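Tamora 2 — software de planejamento de preensão para braços de bancada

Licença por célula, versão revista em 2021-05-17
Distribuição: Budlow

Já vimos folhetos demais prometendo "pega qualquer coisa". O Tamora não pega qualquer coisa, e preferimos que o comprador saiba disso antes de pedir orçamento. O pacote reúne percepção, planejador de trajetória e um editor de tarefas. A garra é por sua conta.

Os testes que publicamos usam peças pequenas e curvas, do tipo que derruba demonstração de feira. 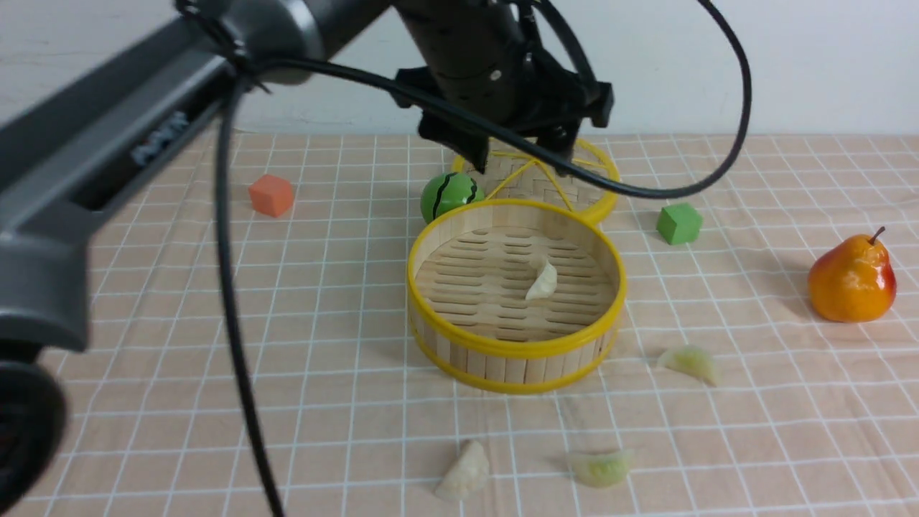
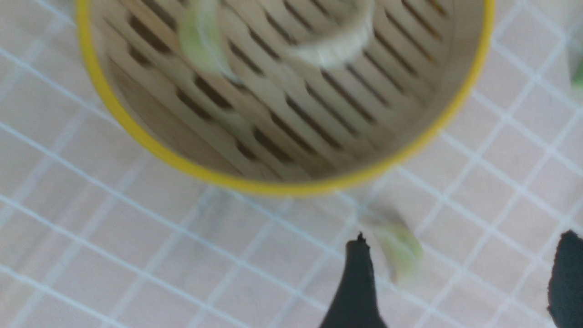 Cesto de vapor de bambu com borda amarela, sobre superfície quadriculada.

O módulo de percepção aceita duas câmeras, uma geral e uma no punho. Na prática, a do punho decide os últimos centímetros, e é ali que o borrão de movimento mais atrapalha. O filtro novo, incluído desde fevereiro, ajuda um pouco — não espere milagre com o braço em velocidade alta.

O que vem na licença:
Planejador com desvio de obstáculos (cabos soltos não entram no modelo)
Editor de tarefas com 25 blocos prontos
Driver Suominen para garras de dois dedos
Exportação de registros para o visualizador Birley

Não inclui calibração no local. Desconfie de quem oferece "calibração automática" sem perguntar pela sua iluminação.

Ref. 701. Preço sob consulta, avaliação com as suas próprias peças antes da compra.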